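Last updated: April

The threshold trick

Every council election now comes with a promise to let new voices in, and every time I read the small print I find the door has been moved a little. This spring it is the Zikside district, where the outgoing council has changed the rules on who may stand as an independent. A candidate used to need 30 signatures from registered residents. From the next election it will be 189.

The argument for the change was made by Preben Skov, who has led the council for three terms and who is good at sounding reasonable. Ballot papers had become too long, he told the evening meeting. Voters were confused. People were putting themselves forward on a whim, collecting a handful of votes and costing the district money in printing and staff time. A serious candidate, he said, would have no trouble finding 189 supporters.

I would like to know which voters were confused. The district's own report on the last election doesn't mention confusion at all. It records 15 independent candidates across all the wards, and the longest ballot paper had nine names on it. I have stood in front of chip shop menus that asked more of me.

What the report does say, on a page that was not read out at the meeting, is that the independents between them took 3,607 votes. Most of those candidates lost. Two of them didn't, and both took seats that Skov's group had held for as long as anyone could remember. He did not bring that up. I don't claim to know what was in his mind, but I do notice that the rule was left alone for all the years when independents came nowhere. 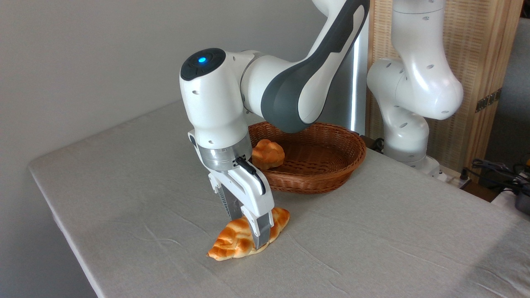

Supporters of the new figure like to point out that it is still small beside the number of people on the roll. So it is, if you have a party. A party has a membership list, a room to meet in and somebody's cousin with a printer. The branch secretary sends out one message and the forms come back. Someone who works shifts at the Mikkelsen yard and is cross about the bus to Ovoreo has none of this. He has his evenings, and the people on his street, a fair number of whom won't open the door.

Then there are the forms themselves. Each signature has to match the roll exactly, with the full name and the present address. If the register has you down as Margaret and you sign as Maggie, you don't count. So 189 really means a good many more, collected in the few weeks between the notice and the deadline. Parties are exempt, naturally. Their candidates still need only the signature of a nominating officer.

Ingvar Ragnarsson, one of the two independents who got in, asked for the threshold to apply to everyone. If the purpose was to test whether a candidate had real backing in the ward, he said, then let them all be tested. His motion was voted down without much of a debate. One councillor replied that parties had "already shown their support", and I have been turning that phrase over ever since. Shown it when? In the Flusico ward the party candidate last time was returned unopposed. He has never had to show anybody anything.

I am not sentimental about independents. Some are cranks, and a few are party men who fell out with the branch over a parking space. I have voted for one only once in my life and regretted it by the summer. But I could vote him out again, and I did. I would much sooner have a tiresome name on the paper and pass over it than have it taken off for me beforehand by the people it was going to stand against.

There is a fair way to deal with frivolous candidates, if we really have any. Ask for a modest number of signatures from everybody, party or no party, and give them long enough to collect them. Or keep the old figure and have someone outside the council look at it after the next election. Skov says the council will review the matter itself in due course. The council doing the reviewing will be the one elected under the new rule.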